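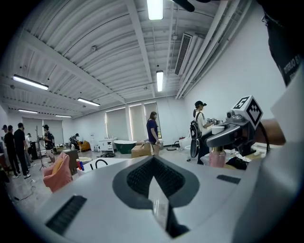

Slide 1. Title. Say hi, say name. Yu-na Yang, Firkton, hardware side. Thank the Brellwood people for the room. Keep it short, they ran over before me.

Talk is the jaw fault on the Luka grippers. What broke, what we missed, what we changed. Questions at the end but shout if lost.

Slide 2. Setup, fast
- handheld grippers, person squeezes the trigger, jaw closes, force capped in firmware
- same jaw module goes on the arm later. IMPORTANT, say this twice. Fault on the handheld = fault on the arm
- Luka = the gripper. Ban = the logging box it talks to. People mix these up every time

Slide 3. The day it happened
10/09/2018. Mid morning, normal session. Operator closes on a plastic cup, lets go of the trigger, jaw stays shut. Then closes more. Cup cracked. Fingers were nowhere near it, luck not design.
Pause here.
Operator did the right thing, put it down and pulled the battery. Took 4 seconds by the log. Feels long when you watch it. PLAY CLIP (no sound, don't wait for sound)

Slide 4. What we thought it was
- sticky trigger. Swapped the trigger. Happened again
- bad motor driver. Swapped that too. Fine for two days, then again
- I was sure it was the driver. Own up to this, gets a laugh usually

Slide 5. What it was
Position sensor cable. Runs through the hinge, flexes every cycle. One strand goes, reading freezes at the last good value. Controller thinks jaw is open, keeps driving it closed. Force cap was worked out from the position error so the cap was blind too. One wire takes out both. That's the whole talk really, slow down here

Myung-ja Cheon found it. She bent the cable by hand with the scope on and the signal just went flat. Credit her by name!! Forgot last time.

Slide 6. Why the tests didnt catch it
- bench test was 1,000 cycles, straight up and down, no twist
- people twist. They reach round things, hand it over, drop it on a chair
- failed cables all had a kink on the same side, 20 mm from the connector
- frozen value is a legal value. Ban logged it as good data. Nothing flagged

Slide 7. Fleet check
34 units pulled. 12 had damage to the cable jacket, 4 of those had broken strands. Those 4 were still in daily use when we pulled them. Let that sit.
If asked: no injuries. One cup, one pinched glove (empty).

Slide 8. Fixes
1. Motor current limit in the driver itself, doesnt ask the position sensor for anything
2. Stale check. Motor drawing current and position not moving = stop, release
3. Cable rerouted outside the hinge with slack loop. Ugly. Works
4. Kill button by the thumb, you shouldnt have to dig for a battery
5. New bench rig with twist in it. Old cable died overnight on it, shoud have built this first

Slide 9. Still not happy with
- stale check trips on hard objects, jaw stops because it's holding something, looks the same as a dead sensor. Operators hate it. Tuning the time window now, no good number yet
- "release" on fault is right for handheld. On the arm, with something heavy over a person, maybe not. Open question, ask the room
- reporting. Two operators had seen a slow jaw in the weeks before and just power cycled it. No form, no one to tell. There's a sheet by the charger now, gets used, mostly

Slide 10. If you run anything like this
Check what your force limit depends on. Trace it on paper down to the wire. Bend your cables. Ask operators what they power cycle and how often.

Backup slides if there's time: scope traces, hinge drawing old/new, current limit math (skip unless Myung-ja is in the room, she explains it better)

Clicker is flaky, use the arrow keys. Leave the two cables on the front table so people can feel the kink, get them back after, only have the one bad one left with its jacket on.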